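Workshop tips: when the pusher arm digs in
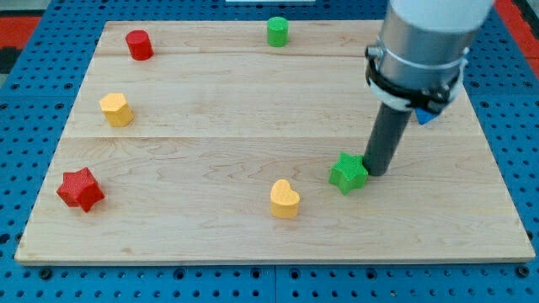
I had a nasty fright with the arm at Rillham last week, so this month's tips are all about not wrecking your board (or your fingers). I'd set up a simple pushing job, little blocks on a timber board, and walked off to fill the kettle. Big mistake! I came back to a horrible groan and the rod leaning hard into the wood. The controller had thrown an overload and then, bless it, kept trying.

The culprit was the height setting. I'd swapped the rod for a longer one and never told the software, so it thought it had 2 mm of clearance when it had none at all.

So, what I do now:

Re-measure after every tool change. A strip of paper under the tip does the job - if it slides out with a light tug, you're right to go. If it tears, lift the arm and start over.

Do the first run at a crawl. I used to go straight to 80 per cent speed and I'm not doing that again.

Check the clamp. Mine had crept down the housing a little, so I've put a pencil line on the metal where the band should sit. Nip the screws up evenly, a bit on each side, and don't go mad or you'll strip them.

Keep one hand near the stop button and the other in your pocket. It's very tempting to reach in and straighten a block that's fallen over. Hit stop first, every time, even if it's only a tiny nudge.

Turn off automatic retry. On my Fillamura controller it's buried in the motion menu and it comes switched on, which seems a bit cheeky to me.

As for the dent in the board, a damp cloth and a warm iron brought most of it up. I finished with 1000 grit and a wipe of oil, though go easy with the oil - blocks skate about on a slick surface and you'll be chasing your settings all arvo.

I still haven't sorted the squeak in the wrist joint. Grease is on order from Flasuton, and I'll pop the colour-coded wiring notes up once I've had the cover off.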